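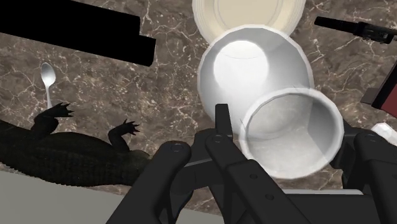

White tableware, brown marble.

Track season is over for me and I've got a lot of half thoughts, so they're going in here before work eats the rest of the week. 2/3/26 if anyone's keeping track. Written fast. Sorry in advance.

So. The handicap.

If you've never run one: slowest goes first, fastest goes last, and if the handicapper has done the job right everyone comes into the straight in one big sweaty clump. Our club runs one at Drorkalgate to close out the summer. Grass oval, then out the back gate, along the creek, up the horrible clay bit, home again. 5 km on the entry form. A bit more on every watch I've ever seen at the finish, and everyone holds their wrist out to complain, every year.

I'd dodged it for ages. Didn't like the idea of being chased. I'm fine chasing, I'm a good chaser, give me a singlet up ahead and I'll plod after it until one of us has to go home. But being let go early with all the quick ones standing behind the rope, stretching, chatting, knowing they'll be coming? No thanks.

Entered anyway. Bib 197, which had a crease down the middle and flapped like a bird the whole way.
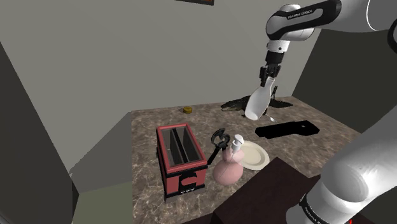
5 min read

Training first, because people asked after the last post. It was not clever. Most of it was 300 m reps on the grass on club nights, with a walk back to the start, done at what I'd call "late for the bus" pace. I stopped when my form went. Some nights that was early. Some nights I felt like a proper athlete and did too many and couldn't get down stairs the next day. Nothing long. I've done the long stuff and I'm bored of it, there, I said it. Used to be that a weekend without a long run felt like I'd left the oven on. Now I go out, run hard for a bit, have breakfast.

The surprise was how much short work hurts in the head. On a slow run you drift off. Plan dinner, argue with people who aren't there. Halfway through a rep there's nothing to think about except your arms. I kept clenching my hands. Still do.

Shoes: wore the old Prullents. The grip is going on the outside edge of the left one and I know, I know. New ones are in a box in the hall. Didn't want to risk them on the clay bit and then spent the whole clay bit wishing I had. Slid backwards at least once. Somebody laughed and it might have been me.

Watch: my Gultix froze before the start and told me I was swimming. Left it. Ran without looking at it and I'd reccomend that to anyone in a handicap, your pace means nothing anyway, it's all about who's in front and who you can hear.

And you do hear them. That was the bit I'd been scared of and I was right to be. Out along the creek it was lovely, just a few of us early starters strung out, quiet, bit of shade, bit of a smell off the water. I'd caught a couple of people by the footbridge and was feeling smug. Then up the clay, then the turn, and from somewhere behind there was this pattering. Light. Quick. Not breathing hard at all, the cow.

She went past me as if I was a bin. Then a bloke. Then two juniors side by side, talking. TALKING. About a maths test.

Here's what I'd got wrong all those years though. I thought being passed would make me want to stop. It did the opposite. Every time someone came by I got a little tow off them, a few strides at a speed I don't own, and then they'd pull away and I'd have been left a bit further up the path than I'd have got on my own. I ended up waiting for the next one. Come on, somebody pass me, I need the lift.

Last lap of the oval is cruel. You come in the gate and you can see the finish rope and you still have to go all the way round. Grass was long on the far side, they hadn't mowed past the long jump pit. I tried to do the thing from the reps, late for the bus, hands loose, and had it for maybe half the bend. Then it was just faces. Got a place back off one of the juniors, who I think had a stitch. No shame. Took it.

Finished 2 spots off the ribbons. I would've told you before that I didn't care about ribbons. I looked at that table for a long time.

The winner was off one of the earliest marks, first season with the club, and got a huge cheer, and then a lot of muttering about handicaps from the back markers. Every year. I love the muttering. I'd miss it.

Afterwards: sausages, orange quarters, sitting on the grass with shoes off, comparing how far each watch reckoned we'd gone. Everyone's was different. Legs were alright untill I sat in the car.

What's next. Cross country starts later in March and there's the Snorradóttir Relays after that, which I've somehow been put down for. Muddy, hilly, teams, baton that isn't a baton (it's a sash, it's always soaked, you don't want to be on the last leg). I've asked for the first leg. So has everybody else. If I get the last leg you'll hear about it.

Plan till then is keep one night of the short fast stuff, add some hills, keep the long ones gone. New shoes out of the box. Might try to sort the watch. Might not, it was nice being a swimmer for a morning.

Also need to work out how to pin a bib so it doesn't flap. Tips in the comments please. I've tried folding the bottom up and got told off at the start line for hiding the number.

Right, late for work. Bye.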